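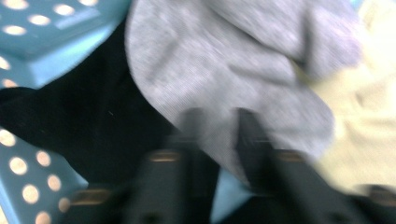 Why do clothes smell so good after they've been outside on the line?

I got this question from a reader called Natsumi Iwasaki, and I loved it so much that I dropped the thing I was going to write about (snails, they can wait) and spent the whole morning on laundry. My neighbor thinks I've gone a bit funny. I was standing in the yard sniffing a pillowcase when she came out for her mail.

So let's start with the water, because that's where all the action is.

When you pull a T-shirt out of the washing machine it's heavy. It's heavy because it's full of water, even though the machine spun it round and round to fling most of it out. Cloth is made of threads, and threads are made of tiny hairs called fibers, all twisted together. There are little gaps between the fibers, and water loves little gaps. It climbs right into them and hangs on. Try this at the sink: dip just the corner of a dry paper towel in some water and watch. The wet part creeps upward all by itself! Scientists call that capillary action. I call it climbing, and you can too if the other word won't stick.

Now the shirt has to get dry. Where does the water go?

It goes into the air. Water is made of bits called molecules, which are so small that you can't see them even with a regular school microscope. They're always jiggling. Some jiggle a little and some jiggle like crazy, and every now and then one at the surface jiggles so hard that it breaks loose from its neighbors and zooms off into the air. Then another goes, and another. That's evaporation. A puddle does it, your hair does it after a bath, and a wet sock does it too, only slower than you'd like when it's the sock you need for soccer.

Heat makes the molecules jiggle harder, so more of them get away. That's why a sunny day is good for drying. But you don't need a hot day, and this is the part that surprised me when I was a kid. My grandmother hung out sheets in February. They froze! They went stiff as boards and we used to knock on them like doors. Then in the afternoon she'd bring them in and they'd be nearly dry, because ice can lose molecules to the air as well, without ever melting first. The word for that is sublimation. (Say it in a deep voice, it's more fun.)

Wind helps even more than sun, I think. When water leaves a shirt, the air right next to the shirt gets damp, and damp air is already pretty full, so the next bit of water has a harder time getting in. A breeze pushes that damp air away and brings in some drier air. It's like a bus leaving so the next bus can pull up.

It also explains why a heap of wet clothes takes forever. The ones in the middle have no moving air at all. My friend Hermenegildo Mendoza once forgot a wet swim towel at the bottom of his gym bag over a long vacation, and he says he could smell it from the hallway. That stink is made by bacteria, which are living things far too small to see. They like it damp and still, and they munch on the leftover sweat and skin oils in the cloth and let off smelly stuff as they go. Spread the towel out and they can't have nearly such a good time.

Okay, so what about the nice smell?

For a long time people just said "fresh air" and left it at that. Then some chemists got curious and hung wet towels in different places, some in the sun and some in the shade and some indoors. They tested the air around the towels afterward. The ones dried in sunshine gave off a group of chemicals that the indoor ones didn't, and several of them are the same kinds of chemicals you find in plants and perfumes. The best guess is that sunlight, together with a gas in the air called ozone, sets off little chemical reactions on the surface of the wet cloth. I say guess, because there's still some figuring out to do. Maybe you'll be the one to do it.

Sunlight does something else as well. It fades colors. The part of sunlight called ultraviolet, the same part that gives you a sunburn, can break up the dyes that make your red shirt red. If you've got a favorite, turn it inside out before you hang it. I have a dark green sweatshirt that's now dark green on the inside only.

Want to try an experiment? You'll need three old washcloths that match, some water and a clock.

Wet all three and squeeze them out as evenly as you can. Hang one flat in a breezy spot. Hang one folded in half in the same spot. Scrunch the last one into a ball and leave it on a plate. Check them every 15 minutes and write down what you feel. Is it soaking, damp, a bit cool, dry? Before you start, write down which one you think will win, and no changing your mind later!

Araceli Toledo's class tried it last spring and sent me their chart. They added a fourth washcloth in front of a fan, and wow, did that one take off.

One more thing to notice while you wait. Touch a damp washcloth to your cheek. It feels cool, even when the room is warm. The fastest jigglers are the ones that escape, so the slower ones get left behind, and slower means cooler. Your body uses the very same trick when you sweat.

Next time it's snails. Bindu Chettiar asked if they have teeth, and oh boy, do they.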